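Brirbridge Distillery Opens Its Tasting Room With a Pear Brandy Two Years in the Cask

News from the neighborhood, August
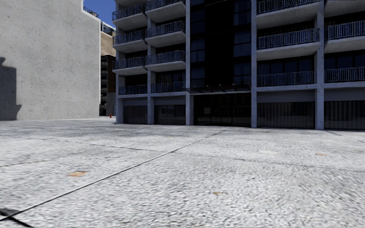
After what has felt to many of us like a very long wait, the Kimovau distillery has opened its tasting room in Brirbridge, and the first thing it is pouring is the pear brandy that regular readers of this page have been asking after ever since the still was put in. The doors open at 4 in the afternoon and the last pour is at 9, and if the first evening is anything to go by, you will want to come closer to the early end of that, particularly if you like a stool at the bar and a chance to ask questions.

The brandy is called Vutidus, and it spent two years in used oak before anybody was willing to put it in a bottle. Only 300 bottles have been filled from this first batch. They are going out through the tasting room and nowhere else for now, with a limit of two to a customer, so please don't go pestering the nice people at the corner wine shop, who have already been asked plenty of times and have none to sell you. A second batch is resting in the cask and will be ready when it is ready. The distillery won't be pinned down on a month, and having tasted the first one, we are inclined to let them take their time over it.

For those who haven't tried a pear brandy before, it may help to know that it isn't a sweet drink, whatever the name might lead you to expect. The fruit is crushed and fermented right down until the sugar is gone, and then it goes through the still, and what you get at the end is dry and strong with the smell of ripe pears sitting on top of it. Many pear brandies are bottled clear and young. This one has picked up a light gold color from the oak, along with a little vanilla and something we kept wanting to call toasted nuts, although the friend at the next stool held out for gingerbread and would not be moved. It's lovely by itself in a small glass. It is also very good beside a piece of blue cheese, and the tasting room has had the good sense to keep some on the menu.

The pears come from the Tsolakis orchard, up the valley, which grew them for canning for many years and had been looking for something kinder to do with the smaller fruit that the canneries turn away. It takes a startling amount of fruit to make a bottle of brandy, as anyone who has helped load the crusher will tell you at length. The orchard brings its pears down a little underripe, and they sit in shallow crates until they give slightly at the neck when you press with a thumb. Too early and there's no perfume, too late and the mash turns muddy, so during the season somebody is down there pressing pears at all hours of the day. We were told that the whole building smells wonderful for weeks, and that by the end of it the crew would be quite happy not to see another pear until the following year!

Besides the brandy, there are three other spirits on the opening list. There's a gin made with dried orange peel and bay leaf, which comes across as rounder and softer than you might be used to and makes a very friendly gin and tonic. There's an unaged rye, peppery and a bit wild, that the bartenders like to put in a long drink with lemon and honey. And there is an herb liqueur, dark green and properly bitter, that we would recommend at the end of a meal and possibly not at the beginning of one. A tasting flight gives you a small pour of each, with the Vutidus last, and it comes with a card on which you can write down what you think. Do take the card home with you. We lost ours somewhere between the bar and the coat hooks and have been working from memory ever since.

The room itself is small and pleasant, with the bar along one side and the still behind a long window, so that you can watch the work going on if you happen to be there on a running day. The kitchen is keeping things simple to start with (cheese, olives, good bread, a warm plate of potatoes with mustard), and there's a decent choice for anyone who is driving or doesn't drink. The house ginger soda in particular deserves a mention, being hot enough to make you sit up straight. Well-behaved dogs are fine at the outside tables, and children are welcome with their grown-ups until 7 in the evening.

Short tours of the still room will be offered as well, beginning at 5 and going on for as long as people have questions, which on our visit was a good while. You'll see where the fruit comes in, how the first and last parts of each run are set aside, and the racks where the casks are kept. Please wear closed shoes, as the floor is hosed down between batches. The tour is free but places are limited, so put your name on the sheet at the bar when you come in.

If you bought a share in the early cask program, your bottle has been set aside and doesn't count toward the limit. Bring your certificate or simply give your name at the bar, and it will be brought out to you. Those bottles will be held until the end of next month, and after that the distillery will get in touch with anyone who hasn't been by. If you've moved since you signed up, it would be a kindness to let them know your new address before then.

Blending classes are planned for the fall, along with an evening of fruit brandies from other small stills in the region, and we'll post the details on this page as soon as we have them. Parking behind the building is tight and fills up early. The bus stops a short walk away, and after a flight of four spirits the bus is what we'd suggest in any case.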